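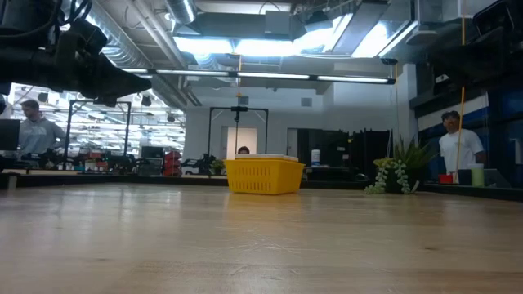
Last time I wrote about robots and housework, a reader called Dudás left a comment saying that I was being far too kind, that a machine which needs eleven goes at a tea towel hasn't done a chore at all, and would I please say plainly whether the things can tidy a kitchen yet or not. Fair enough! I've been turning it over ever since (mostly while doing my own washing up, where I do nearly all my thinking).

So, plainly: a bit. They can do a bit.

I spent most of Thu 25 July at Rokbridge, who were good enough to let me hang about all day and ask daft questions, and what struck me was how much depends on the job being a small one. Put a lid on a basket, take a lid off a basket, move the basket along a table. Two arms can manage that sort of thing rather nicely now, provided the basket is more or less where they expect it. I watched 13 tries at lifting a lid in the course of the morning and 11 of them went through without anyone stepping in, and I'll admit I was grinning like a child at a funfair by the end. Then somebody swapped in a floppy cotton bag and it all went to pieces. Cloth is still the great enemy. It never lies the same way twice, and you and I sort that out with our fingertips without giving it a thought.

Shop floors are further along than kitchens, I think. My cousin's firm, Sterkilar, has had a packing arm going since last summer, and it gets through 1,190 boxes on a decent shift, where the people beside it used to aim for 2,000 between them and go home with sore shoulders. It's slower, yes, but it does the dull end of the line and they've moved over to checking and mending, which they seem to like better (the tea breaks haven't changed, I'm told).

A house is another matter. My own kitchen has a drawer that only opens if you lift it first, and a cat who believes every basket is hers. Gridness, the little planning program I've been fiddling with at home, can draw me up a lovely order for clearing the table, plates first, then cups, then crumbs, and it still leaves me holding the cloth.

Dudás, I hope that's a straighter answer. I'm going back to Rokbridge in the autumn and I've promised to bring a proper tea towel, one of the old thin ones with the hole in it.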